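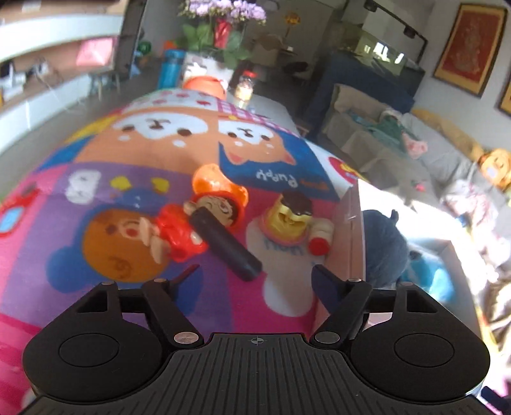 Toys out on the puppy mat, with a letter B in the purple part.

Where Do All the Toys Go? The Story of the Play Mat

Have you ever played on a play mat? Maybe you have one at home, or maybe there is one in the corner of your classroom or at your cousin's house, and you have sat on it so many times that you hardly notice it anymore. Well, today we are going to notice it! A play mat is one of those everyday things that has quite a lot to tell you once you get down on the floor and take a good look.

Let's begin with the floor. Floors are hard, and in the winter they can be chilly, too, especially first thing in the morning when you are still in your pajamas. A mat puts a layer between you and the floor. Many mats are made of foam, and foam is full of tiny pockets of air. Air is very good at slowing down heat, so the warmth from your legs and your bottom stays with you a little longer. (It is the same trick your puffy winter coat uses!) The air pockets squash when you push on them, too, and that is why a foam mat feels kinder to your knees than a bare floor does.

Now for the pictures. Lots of mats have animals on them, or roads, or numbers, or letters. The mat at the top of this page has puppy faces in orange and white, and the word "Puppy" is printed on it as well. From where we are looking, the word is upside down. Isn't that funny? But if you walked over to the other side of the mat and sat down there, you could read it very nicely. People sit all the way around a mat, so there is always somebody who gets the upside-down side. Next time you play with a friend, try sitting across from each other and reading the same word out loud. Who has the easy side?

And then there are the toys, of course. One little figure with an orange hat is lying on its back, and another one, yellow-gold with a black hat, is standing up. There is a small white piece with a red cap, too, a bit like a tiny bottle. What could you make up with those? Perhaps the one in the black hat runs a shop in a town called Zultasville, and the one in the orange hat has come such a long way to get there that it simply must have a nap before doing any shopping. You can change the story as often as you like, and the toys never mind.

Maureen Mellor taught kindergarten for many years, and she had a rule in her classroom that we like very much. She called it "the mat is the map." While you were playing, every toy had to stay on the mat. If a toy wandered off, you brought it home again before you went on with your game. Her children found that cleaning up went much faster that way, and hardly anyone stepped on a toy in their socks. Ouch!

Would you like to try it? Here is how you can play.

Spread out your mat and choose a few toys. Put a box or a basket next to it. Play for as long as you like. When it is time to stop, pick a color and put away everything that has that color on it. Then pick another color, and keep going until the mat is clear. If you have a little brother or sister, let them choose the colors.

When all the toys are away, ask a grown-up if the mat needs a wipe. Crumbs love to hide under the edges, so lift up a corner and have a peek!

Something to talk about: if you could design your own mat, which animal would you put on it, and which way up would you write its name?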